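About Lestum

Lestum is a small company which builds training equipment and software for robotic surgery. We work with teaching hospitals, nursing schools and engineering departments, and our office and practice laboratory are on the second floor of the Bredard building, behind the bus station.

The company was started by Pylyp Kravets and Ebenezer Atinga. Pylyp comes from machine control and spent many years with cable-driven instruments before he became interested in how surgeons learn to use them. Ebenezer worked as an operating room nurse and later as a teacher of suturing. They met at a training course where Ebenezer was the instructor and Pylyp was, in his own words, the slowest student in the room. We are now a team of 6 and we still share one long desk.

What we do

Our main work is the Skomix practice station. It lets a trainee, or a control program, carry out basic surgical tasks with robotic instruments on a synthetic tissue pad. Suturing is the task we are asked for most, and it is also the one we know best. We write the exercises, prepare the pads, keep the recordings and help the teachers to read the results. Our archive has 1,684 recorded exercises, and partner schools can use it for their lessons without payment.

We do not treat patients and we do not sell instruments for use on patients. Everything in our laboratory is for practice and for research.

Our open day

Once a year we open the laboratory to visitors. The last time was Jul 27, 2025, and we welcomed 83 guests in small groups. Many of them were students, but we had also parents, two retired surgeons and a class from the Nechyporuk technical school, who came with a very long list of questions about motors.

The program of the day is simple. First there is a short talk in the meeting room, with coffee. Then each group goes to the laboratory and follows a suturing demonstration on the screen, while Ebenezer explains the steps. He likes to stop at the knots, because visitors usually look at the needle and forget the thread. After that, guests may hold a normal needle driver and try one stitch on a pad by hand. It is harder than it looks, and the groups became quite silent at this table.
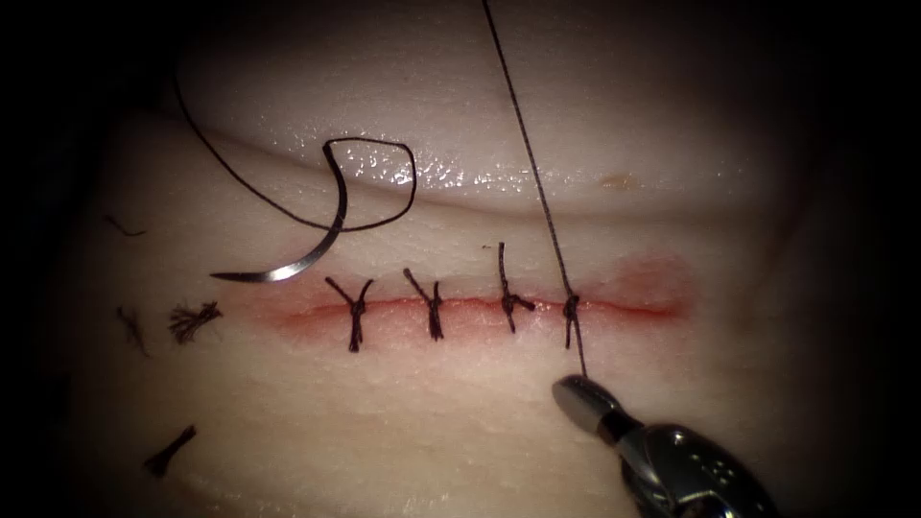 Interrupted stitches in dark thread on a synthetic tissue pad.
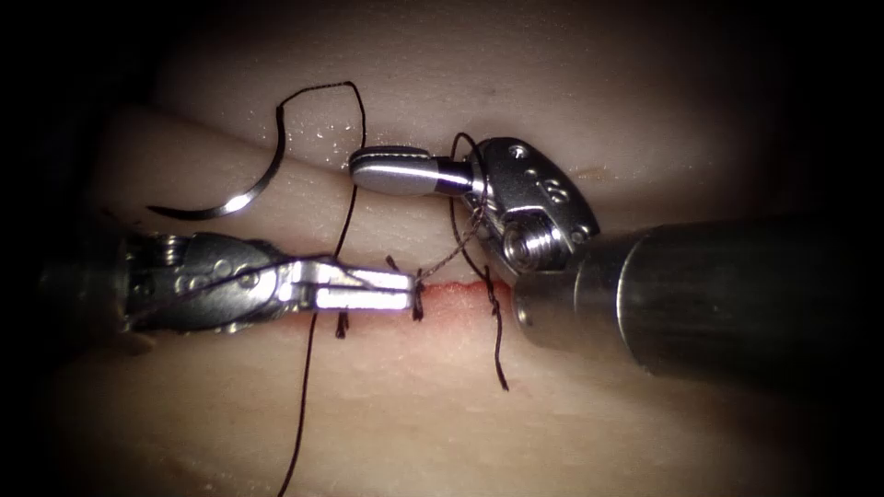

Why do you teach interrupted stitches first?

Each stitch is tied and cut separately, so a mistake in one of them can be corrected without opening the whole line. The trainee also repeats the complete sequence every time - needle in, needle out, knot, cut - and the teacher can compare the first stitch with the last one. Continuous suturing comes later in our course, when the knots are steady.

What we learned from visitors

After the open day we read all the comment cards. Several guests wrote that the talk was too long and the time in the laboratory too short, and we agree with them. Next June we will make the talk shorter and add a second table for hand stitching. One student asked for a printed sheet with the names of the instruments and the parts of a knot. We have prepared it now, and it is available at the front desk in English and Ukrainian.

Visiting us

Outside the open day we receive school and hospital groups by appointment. A visit takes two hours and the group should not be larger than 12 persons, as the laboratory is narrow. Please write to us with the age of the participants and tell us if they have any suturing experience, so we can choose a suitable exercise. There is an elevator from the parking side of the building.

We are also glad to hear from teachers who want to borrow pads for their own classes. We send them in boxes of 200, and the school pays only the shipping.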